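My sourdough crackers finally snap

I have been making crackers from leftover sourdough starter since September and I'm so excited to say that batch 13 is the one. It snaps! It really snaps, all the way to the middle of the sheet, and it was still snapping the next afternoon when I went back to the tin for more.

For anyone new, my starter lives in the fridge in a jar with a loose lid, and it gets fed with rye flour from Zwahlen, the little mill shop out past Flatow. I bake bread maybe once a week, which leaves a lot of starter with nowhere to go. Pancakes are great, but there are only so many pancakes a person can eat. Crackers use up a whole cup at a time and you can take them to people's houses.

The early batches were fine at the edges and chewy in the center. I blamed the oven, then the flour, then the butter (I tried lard for a while, lovely flavor, no help at all). What fixed it was rolling thinner than I thought possible and then letting the dough sit before it went in. I roll between two sheets of parchment, peel off the top one, score the lines with a pizza wheel, and leave it for half an hour. Then 325 degrees until the whole sheet is the color of toast. Don't pull it when only the edges look done! Turn the oven off, crack the door, and let the crackers cool in there.

What goes in:

1 cup starter, straight from the fridge
1 cup rye flour
4 tablespoons soft butter
half a teaspoon of salt, plus more for the top
caraway, sesame, or whatever seeds you like

Mix it all into a smooth lump, wrap it, and chill it for an hour. It will keep in there for two days if life gets in the way, and I think it tastes better for it, a bit more sour and a bit nuttier.

My favorite topping so far is cracked caraway with flaky salt. Second place goes to smoked paprika and sesame, which is amazing with a soft cheese. I also did one sheet with dried dill and ate most of it standing up at the counter, so I can't tell you how well that one keeps.

With all these crackers around I've been drinking a ridiculous amount of tea. The one I keep going back to is a plain strong black tea with milk, in a big mug, with a plate of the caraway ones next to it around four in the afternoon. Bliss.
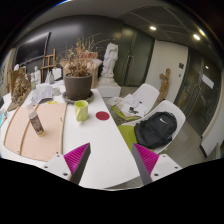 The green mug.

Next up is a cheese version. I have a piece of very old, very hard cheese to get through, and I want to see if I can grate it fine enough that the dough still rolls thin. I'm also tempted to swap some of the rye for spelt and see if it gets even crisper. If you've tried either one, tell me in the comments, and tell me how long you baked them!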